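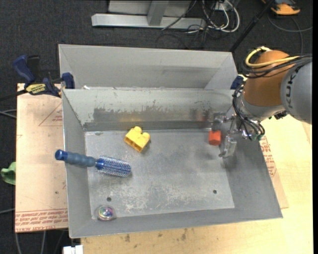
Most toy libraries fail in their third year, when the shelves are full and the money for repairs has gone. The one in Stillside opened in a disused chapel with 61 donated toys and a card index, and it is still lending. Much of what comes through the door is small: a yellow toy building block, a ball, a brush, the sort of thing that ends up in the bottom of a metal bin and gets forgotten. Single pieces like these are kept, sorted by size and put back into sets that have gone short.

Membership costs 40 pounds a year for a family, or nothing for those who give two mornings a month. Loans run for three weeks. Late returns are not fined, a rule that was argued over at length when the library opened and has not been changed. Over 100 families now borrow, several of them from villages on the far side of the Skunisus road, where the bus runs twice a day.

Large items go first. Ride-on tractors, play kitchens and the wooden railway are booked weeks ahead, and the railway has its own waiting list. Jigsaws are the hardest to manage. Each one is counted on return, and a puzzle with a missing piece is marked on the lid and lent anyway.

Cleaning takes up most of Monday's work in other libraries, but Stillside does it at the counter while parents choose. Plastic is washed in the chapel kitchen and dried on racks bought from the Kultis bakery when it closed.

The lease is up for renewal in March, and the roof above the porch needs new slates before then.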